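Soltano under-counter waste compactor: set-up guide
Section 3: Fitting the liner and first use

Updated September
By Kausar Butt, technical documentation
73 shares | 6 comments

This section applies to the Soltano 2101 with the standard drawer. It assumes that the cabinet has been levelled and the anti-tip bracket fixed as set out in Section 2. Owners of the Clodilby conversion kit should follow the leaflet supplied with the kit for steps 1 to 3, then return to this page.

CAUTION: Disconnect the plug from the socket before opening the drawer for the first time. The ram is held by a transit pin and may drop if the pin has worked loose during delivery.

3.1 Preparing the drawer

1. Press the foot bar and pull the drawer out to its full travel.
2. Remove the transit pin from the left-hand rail. Keep the pin. It must be refitted if the unit is moved.
3. Lift out the inner bin and wipe it with a damp cloth. Do not use bleach or scouring powder.
4. Check that both runners are free of packing material.
5. Refit the inner bin with the notch facing the front of the cabinet.

3.2 Choosing a liner

Use a liner made for compactors wherever possible. The liner must be long enough to fold over the rim on all sides and must not be stretched to reach the retaining clips. Paper sacks may be used for dry waste only.

Thin carrier bags tear under the ram and must not be used as liners. They may be placed inside the liner as ordinary waste, provided that any air is pressed out first and the handles are left untied.
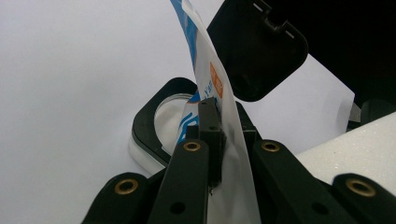

Fig. 3.1 Thin printed plastic bag. Not suitable as a liner.

3.3 Fitting the liner

1. Open the liner fully and lower it into the inner bin.
2. Smooth the base of the liner flat against the bottom of the bin.
3. Fold the top edge outwards over the rim.
4. Push each retaining clip down until it clicks.
5. Close the drawer slowly. If it stops short, open it and check for a raised clip.

NOTE: The drawer switch will not close if a clip is standing proud. The unit will not start and the amber lamp will stay lit.

3.4 First cycle

1. Reconnect the plug and turn the key to ON.
2. Run one cycle with the drawer empty apart from the liner. The cycle takes over 73 seconds.
3. Wait for the green lamp, then open the drawer and check that the liner is still held by all clips.
4. Turn the key to OFF and remove it. Store the key out of the reach of children.

CAUTION: Never put aerosols, batteries, paint tins, oily rags or hot ash in the drawer.

3.5 Moving joints and pads

Keep fingers clear of any pivoting linkage, with the power on or off. Bushings in household equipment should be wiped with a dry cloth and left unoiled unless the maker's instructions call for oil. Contact pads with a textured face collect grit and loose fibres and should be brushed clean, never scraped.
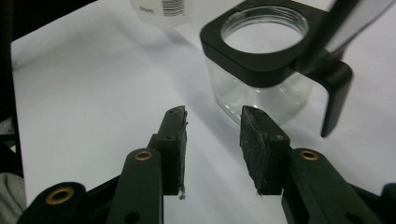
Fig. 3.2 Textured pads on linkage arms with brass-coloured bushings.

If the amber lamp flashes during the first cycle, turn the key to OFF, wait three minutes and repeat 3.4 from step 1. If it flashes again, contact a Hinrichs service agent and quote the number on the plate inside the drawer.

Related guides
Soltano 2101: Section 2, Levelling and fixing
Soltano 2101: Section 4, Odour filter
Clodilby conversion kit: parts list
Nollik drawer runners: replacement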